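Kavell grasp study: your questions, my answers
Last updated 9/15/24

What is this project, in plain words?
I'm trying to find out how much a robot arm can learn about picking things up when the only view it gets is from its own wrist. No overhead camera, no side camera. I run it out of a small lab in Garnville, and I call the method Kavell because the folder needed a name and it stuck.

Why only the wrist view? Isn't that making life hard?
Yes, a bit! But the wrist camera goes wherever the fingers go, so the part that matters is usually close up. The trouble is that everything else gets huge or disappears. A round object right over the fingers can hide half the table, and if there's something flat and orange next to something round and orange, the model has to find the line between them from one thin dark seam.

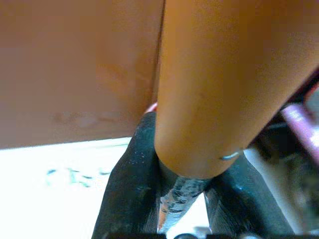 Same-color clutter is where my first version fell apart. It treated neighbors as one big thing and aimed for the middle of it. The current version looks at shading first (curved things get darker as they turn away, flat things mostly don't) and only then at color. That one swap took failed grasps on my cluttered set from 59 down to 26, over the same list of attempts.

What about shiny stuff?
Still my least favorite. Crinkled silver surfaces throw off little edges everywhere, and the model wants to believe in all of them. I've been trying a filter that ignores creases close to the fingertips — it helps, though it sometimes ignores a real edge too.

How much data did you use?
1912 short recordings, all driven by hand. I threw out 17 more where the camera clock had drifted.

Did you compare it with anything?
Just with the Bianchini baseline, our older two-camera setup. On a tidy table the old one still wins. In clutter they're close enough that I wouldn't bet either way yet.

Can I get the code?
Not quite yet. I'm cleaning it up and hope to post it in October, along with the Gasia labeling tool I used for marking contact points. The tool is clunky, fair warning, and it only reads one file format for now.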